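Breaking Down Boxes Without Breaking Down

Posted February 15, 2021 in Storage & Utility Room

Cardboard does not take up much room until you stop looking at it. Then one morning you open the utility room door and the door opens four inches.

My last order from Grivenel was a single cabinet hinge. It came in a box that could have held a cat, inside a second box, for reasons known to the warehouse. I kept both, of course. They were good boxes. I had 24 good boxes by then, and I was using two.

So now I flatten as I go, and I have opinions.

Empty it for real. Shake the box upside down over the floor before you fold anything. I once flattened a carton with the shelf pins still in it, and Tretberg wanted $51 for a replacement hardware kit.

Slit the tape, don't pull it. Pulling takes the top layer of cardboard along and leaves you with a furry strip that sticks to your sleeve. A dull utility knife is fine for tape and much kinder to thumbs.

Do the small stuff by hand. Inserts, dividers and odd flaps bend easily if you start at a crease that already exists. Fold along it, press, fold again. Thick double-wall pieces won't cooperate, so score those with the knife first and save your fingers.

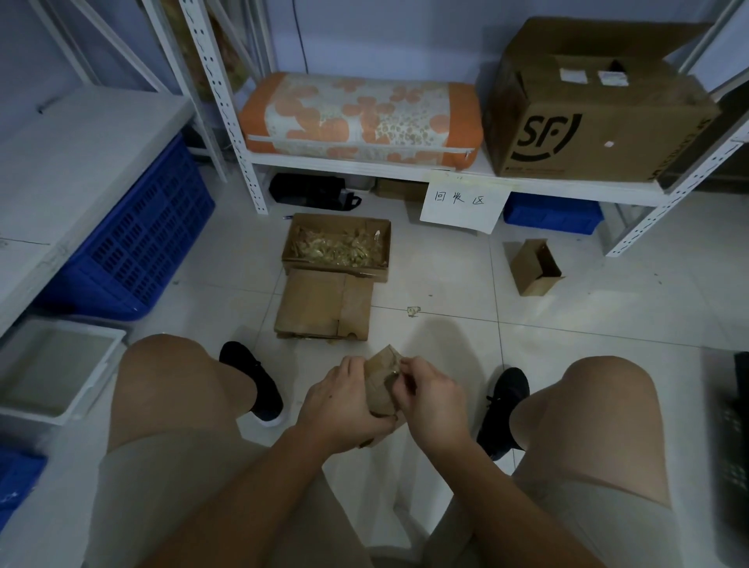 Small pieces get folded by hand; the flat ones go in a stack.

Pick one shallow box to be the trash box. All the crinkly filler and shiny wrapping goes in there and stays in there. Metallic wrappers don't belong in the paper recycling anyway, and if you let them roam you'll be finding bits of gold under the shelves until October.

Work on a hard floor if you have one. Tile sweeps clean in a minute. Carpet holds on to cardboard crumbs like a family secret. Your knees will complain either way, so get a low stool if you're doing more than a few boxes. I own one. It's behind the boxes.

Stack by size, biggest on the bottom, and tie the bundle both ways with cotton string. Our hauler in Naltlow won't take anything over knee height, and whose knee was never specified.

As for what to keep: one small, one medium, one large, plus the original box for anything still under warranty. Write what it's for on the side with a marker. "Good box" is not a label. I know this because I found three of them.

Leftover flats are handy under a leaky paint can, or on the garage floor when you're changing the oil. They also make decent shelf liners, if you trim them a little short so the corners don't curl up against the posts.

Filed under: cardboard, recycling, small rooms
Next: What to do with 377 twist ties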